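Mortimer Esposito keeps his coffee in the living room

An interview for the Nonenwood neighbourhood pages, October 2022

When I arrived at the flat of Mortimer Esposito, he did not offer me a coffee immediately. First he wanted to show me the table where it is measured. "People ask me which grinder I have," he said. "I prefer when they ask me where the spoon is."

Mortimer is a retired school librarian and he runs the coffee evenings of Kollero, a small club which meets above the bakery in Begum Street. He has given a short talk there each January, always on the same subject: how to store and measure coffee at home without buying many things. I asked him to give me the same talk, only slower, so that I could write it down.

He began with the bag. In his opinion, the bag is for the shop and for the walk home. After this, the beans should go into a jar. He buys beans for 13 dollars from Floven, a roaster he has used since he moved to this neighbourhood, and he empties the bag on the same evening. 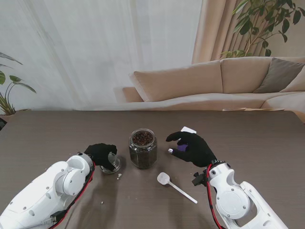

The jar was the first thing he bought when he stopped drinking instant coffee, and he is quite attached to the form of it. "A round jar turns in my hand when my fingers are a little oily from the beans," he told me. "One with corners stays." I had always believed this was only a question of decoration. The hexagonal glass jar stood open in the middle of the table, with dark roasted beans nearly to the top, and a white plastic spoon was lying in front of it. He likes to fill a jar as high as it allows, so that there is less air inside when it is closed. When the level goes down to the half, he moves the beans to a smaller jar, and he admits that his daughter laughs at him for it.

I wanted to know if glass is not a mistake, because I have read many times that light is bad for coffee. He agreed with what I had read. "Yes, of course, light is bad. So I put it in the cupboard!" For him the advantage of glass is that he can see how much is left, and he does not find himself without coffee on a public holiday. A tin is also good, he said, but with a tin he forgets.

We came then to the spoon, about which he has more to say than about any grinder. He owns two scales and he uses them only when he changes to a new coffee. He weighs one level spoon, writes the number on a piece of paper, and keeps the paper inside the cupboard door. After this he trusts the spoon until the bag is finished. Dark beans are lighter than pale ones, he explained, so the same spoon does not give the same weight, and this is why many people say their coffee tastes weak after they have changed the roast.

"My spoon is plastic and it cost nearly nothing," he said. "It has a long handle, so I don't put my hand in the jar. What else should it have?"
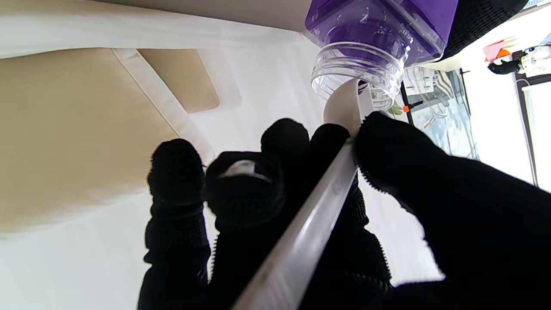 I asked if he has the same patience with other things in the kitchen. He thought for some time before he answered. With rice, no. With tea, a little. With anything that comes as a powder or as small grains, he tries to bring the container to the spoon and never the spoon across the room to the container, and he does it slowly. "You lose the most in the air," he said. His father, who had a small grocery, taught him this with sugar — and was not very kind about the floor afterwards.

There is also the matter of lids. The club members know that he becomes serious on this point. A lid should be put down near its own jar, on a clean surface, and it should go back before anyone drinks. Chaltu Admasu, who makes the tea and coffee with him at the Kollero evenings, told me later by telephone that he once stopped his own talk in the middle to close a jar at the back of the room. "He is right, but he walked past 32 people to do it," she said.

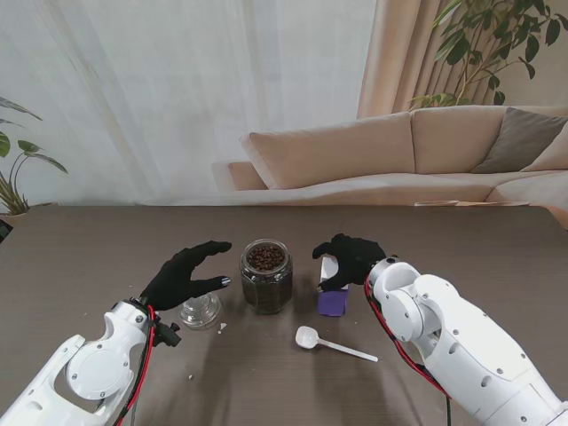
The jar of beans at the centre of the table, with its glass lid set down beside it and the measuring spoon in front.

Chaltu does not agree with him about everything. She grinds for the whole week, which he considers a pity, and she keeps her beans in the freezer in small portions. When I repeated this to Mortimer he was silent, and then he said that the freezer is fine if the portions are really small and if one doesn't open and close them. "She does it properly. Most people do it with one big bag and some peas."

He also prefers to measure at this table instead of the kitchen counter, with the beige sofa behind it. The counter is near the kettle, he said, and steam is the thing he fears most for an open jar.

Before I left we drank the coffee, finally. He used one spoon more than I would use at home. I asked him if I could write down his measure for the readers, and he said no, they should weigh their own spoon.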